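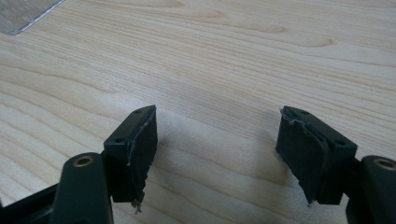

The Table Stays

I have moved house four times, and every time I swore the table was not coming with me. It came with me. It's pale wood, heavy as a piano, and it has never once gone through a doorway without a fight.

I bought it from Ingvar Vídalín, back when he was still selling out of the shed behind Skatora. He wanted $1,000 for it. I had never spent that on anything without wheels! But then I ran my hand along the grain -- those long, lazy bands, with the darker tan streaks wandering through -- and I heard myself asking if he took checks.

People always want to know what kind of wood it is. My sister says ash. The guy next door says pine, and he says it loudly. Ingvar just shrugged when I asked and told me to keep hot pans off it.

I mostly have. I oil it every March with the windows open, two thin coats, and then we eat dinner on the couch until it stops feeling tacky (the kids think this is a holiday). Oluf Blöndal, who refinishes furniture over at Vollwood, keeps offering to stain it something darker. He says pale tops show everything. Well, sure they do. I can find a coffee ring from across the room, and I'd still take that over a brown table.

The legs are another story. One of them has been short since the second move, and I've got a folded seed packet under it.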